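Notice to Residents of the Grendetti Building – 2/10/18

The management of the Grendetti Building wishes to remind all residents that the Common Room on Floor 2 remains open to those who have been here longer than 40 years and to those who no longer recall arriving. Bread is served at dusk. The lamp beside the Karppinen staircase is not to be extinguished, whatever it may ask.

Management has received 74 letters concerning the child. The letters agree that a child is heard building something in the late hours, and they agree on very little else. The resident of the Jedow Suite writes that it is a bridge. The residents across the landing maintain that it is a house with one window, and that a light has been seen in it. An inspection was carried out in September by the Nudinik Office, whose report consists of a single page, neatly folded, on which the word "later" has been written and underlined.

Until a further inspection can be arranged, the following rules apply. Nothing is to be moved from the Common Room. Residents who find a door where no door was listed are asked to knock, wait, and go back to bed. Humming is permitted.

Management takes the view that the work should be allowed to continue. It has not progressed far – a small stack in pink, blue and green, standing among the printed vines, with one bright green brick a short distance away from it. The pink and pale blue chalk is to stay in the black basket on the left wall, within reach, and any resident who wakes to find a name written on the landing should read it aloud once and leave it where it is.
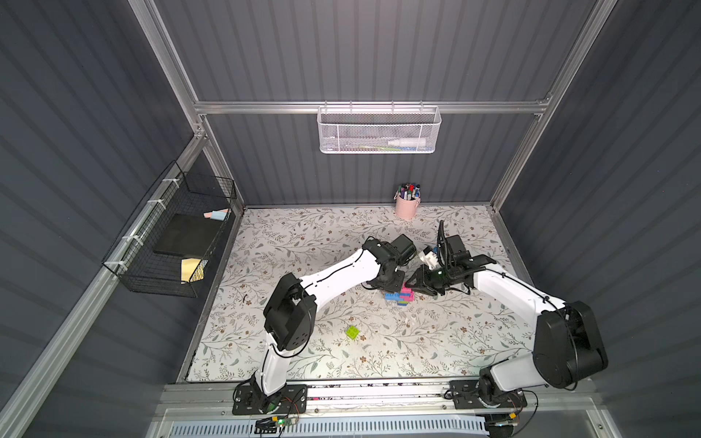
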